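3.2 Looking after the grippers

I'll be upfront that most of my time on this project went into keeping the two hand-held grippers healthy, and a lot less into the folding policy itself. We started recording in March with the Braltach pair, and for the first 109 episodes I did no upkeep at all, which was a mistake (I paid for it with a whole afternoon of relabeling!). The left jaw had picked up enough play that its logged opening no longer matched the real one, and every grasp looked a little wider in the data than it should have.

So we settled on a routine. Before each block of recordings I close both grippers fully, zero them, open them all the way and read the value back. If the two readings differ by more than 2 mm from the last block, I take the finger off, clean the seat, put it back and tighten the screws again – it takes a few minutes once you've done it a couple of times. Lint is the big enemy with clothes. It packs in behind the fingers, so I brush them out at every battery change, and I wipe the finger pads with a dry cloth while I'm there.

I also got pickier about the status lights. In the early sessions I'd just start recording as soon as something glowed, and we lost a few takes that way. Now I wait for green on both units and check that the clocks agree before I touch any fabric. Shirts on a bed are a good stress test for all of this, with soft folds, thin edges and a surface that gives when you push on it (Figure 4).

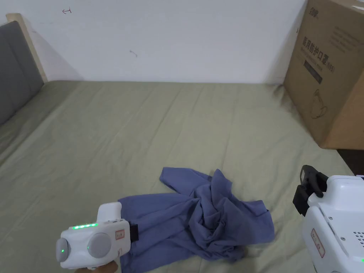

Figure 4. Shirt task on the bed, with the left gripper's finger on the fabric.

With the routine in place we recorded 1420 episodes and replaced the fingers once, after roughly 189 hours of use. The Drasdale set, collected later on the same hardware, follows the same steps, except that I zero the grippers twice there – the room is colder and the first reading tends to drift. I keep the raw readings next to each block, so anyone who wants to redo the correction can start from those.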